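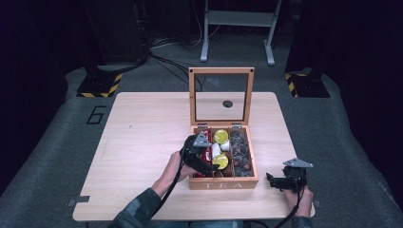 Jeltora Tea Box Layouts

README and data card, version 4

Summary

Jeltora Tea Box Layouts is a table of records on how a shared wooden tea box is filled, restocked and tidied. Each record describes the contents of one box at one check: what is in each compartment, how full it is, and whether anything has moved out of place. There are 211 records in this version. The set is meant for small-scale work on storage, labelling and restocking of shared kitchen supplies, and for testing form and spreadsheet tools on data that is short enough to read by eye.

Maintainer: Gobnait Gallagher
Labelling rules and review: Shabnam Mughal

The box

The reference box is a hinged wooden box in a warm honey colour with TEA on the front panel in pale, spaced capitals. The lid has a wooden surround and a clear glass pane, and is fixed to the back edge with two small metal hinges. Thin wooden partitions divide the inside. All checks are done with the lid fully open and the lettering facing the person doing the check, so left and right in the data always mean left and right from the TEA side.

Compartments and contents

left: red packets
middle: round containers with yellow lids, plus small white items in the gaps
right: dark brown, roughly round items, packed in a column from back to front

This is the standard layout, code STD. Any other arrangement gets the code VAR and a note. The content names are deliberately plain. An earlier version used product names, and half the notes were out of date once a supplier changed. Describe the item by colour and shape and leave the product out of it.

The small white items have no compartment of their own. They are recorded under middle, in the filler column. A box with its white items moved to the left or right is VAR even if everything else is in place.

Files

layouts.csv — one row per check
contents.csv — one row per content type, with the plain name and its usual compartment
changes.csv — additions and removals between checks, where these were written down
labels.txt — the wording rules, maintained by Shabnam

All files are UTF-8 with a header row. Missing values are left blank. Do not read a blank as zero: an empty compartment is recorded as "empty".

Columns in layouts.csv

check_id: unique number, not reused after deletion
site: Vornero or Kimen
month: month name only
time_of_day: morning, midday or afternoon
layout: STD or VAR
left_level, middle_level, right_level: empty, low, half or full
filler: none, some or packed
lid_closes: yes, no or not tried
note: free text, 1000 characters at most

Level is judged by how much of the compartment floor or partition wall can be seen. It is a coarse scale and was kept that way on purpose. In the first version people entered percentages, and two people checking the same box rarely agreed. The four words gave much better agreement and took less time to fill in.

Restocking procedure

1. Set the box on a clear, level surface with room behind it for the lid.
2. Open the lid fully before touching the contents.
3. Take out anything lying across a partition and return it to its compartment.
4. Fill the left compartment first. Packets go in with their long edges parallel to the partition.
5. Stand the yellow-lidded containers upright, one behind the other.
6. Put the small white items in the gaps between them. Do not force them under the containers.
7. Fill the right compartment from the back. Stop when the column is level with the partition.
8. Lower the lid by hand and record lid_closes.

Overfilling on the right is the most common cause of lid_closes = no. The second is a container standing on a white item, which lifts it just enough to touch the pane.

Site differences

Vornero boxes are topped up in the morning and checked again in the afternoon. Kimen boxes are checked once, usually at midday, and 85 of the records come from there. Kimen used a deeper box until November; those rows have "deep" at the start of the note and their levels should not be compared directly with the rest.

Known problems

The line between low and half is weak for the right compartment. Round items settle, and the column can look shorter after the box has been carried.

changes.csv is incomplete. Additions were logged with reasonable care. Removals mostly were not, so it cannot be used to work out consumption.

Some early notes say "centre" for middle. These have been left as written.

The Vasylenko shelf codes in older copies of contents.csv were dropped in version 3. Scripts that expect a shelf column will fail on load.

Not suitable for

Estimates of how much tea anyone drinks. Stock valuation. Anything that depends on product, brand, weight or best-before date, none of which was recorded.

Corrections

Send the check_id and the proposed value to Gobnait. Changes to wording go to Shabnam first — labels.txt has to be updated before the rows are.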